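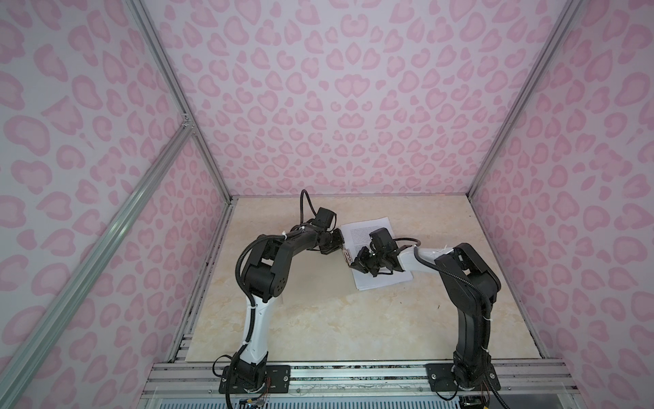 Photo: Ebere Ekwueme

I've spent most of September moving paper from one spot to another, very slowly, with somebody else's elbows. That's how it feels, anyway. You sit at the controls, you move your own hands, and the two arms on the bench do more or less what you did, a whisker later and with none of the feeling in the fingertips. My mum asked what I was doing at work these days and I said "teaching a robot to pick up a pile of paper", and there was a long silence on the phone while she decided whether to be proud.

Paper is horrible, by the way. I'd done blocks and cups before this and thought I had the knack, and then we got to paper and I was a beginner again. A block stays a block. A stack of pages bends, slides and fans out at the bottom, and if you come at it too steeply you push the top sheets back and leave the rest behind. The way I've settled on is to take the left edge with the left gripper, nice and low, and bring the right one in over the top of the pages before I do anything else. Adeleke goes in with both at once, which looks lovely when it comes off (he's much quicker than me, and he knows it).

We're aiming for 400 good goes at this one task, and as of Wednesday I was up to 212. A good go means no dropping the pile, no long pauses while I scratch my nose, and no little fidgets at the end where you tidy a corner that didn't need tidying. The fidgets are my great weakness. I'm a corner tidier in ordinary life too, and it's a bit confronting to watch the arms play back my own habits at me, complete with the second thoughts. If I dither over the pages, then the robot learns that dithering is part of the job.

The pink spotty walls have grown on me, I must say. After a few hours of staring at them I see blobs on the tram home, but I'd still take them over the plain grey we had when I started. My favourite colour, in a workplace full of black cable!

A few of you asked after my last post whether it's hard on the body. A little, yes. It gets you in the shoulders, and I now stop every 20 goes or so for a stretch and a cup of tea, whether I feel I need it or not. The other thing that helped was slowing my breathing before closing the grippers, which I pinched from my old archery teacher. I used to hold my breath without noticing and then wonder why I had a headache by three o'clock.

Next up is an envelope task, if I ever get to the end of this one. I've been practising at home with a pair of kitchen tongs in each hand and a stack of old gas bills, and the cat has stopped coming into the room.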